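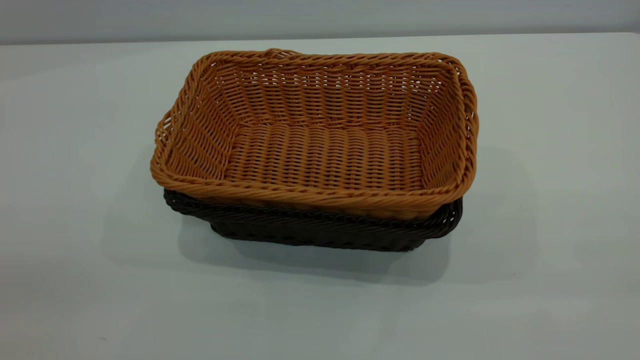 How many times does a person have to show a robot the same small job before it can learn from the examples?

For nesting and unnesting containers, the team at Stelau is working to 100 demonstrations per task, with a second operator repeating some of them so that the system doesn't pick up one person's habits.

Stelau began recording in September for a project called Nukura, which is gathering examples of everyday handling jobs to train a single learning system. Baskets are the current subject. An operator guides the arms through each attempt by hand controls, and every run is saved with the camera footage and the joint positions.

Piret Urbonaitė, who runs the recording sessions, said woven goods had been slow going. "A rim that bends gives you a different grip each time. We keep the clumsy attempts as well, marked as such, and the training side decides what to do with them."

Sessions last two hours, after which the operators swap over. Starting positions are changed between runs, and the table is cleared when a new set begins.

Narendra Nautiyal, who checks the recordings, said four tasks were planned for this stage, with folding cloths next on the list. The finished set will go first to Carrilho, the project's partner, for training. Stelau has not yet decided whether to release it more widely.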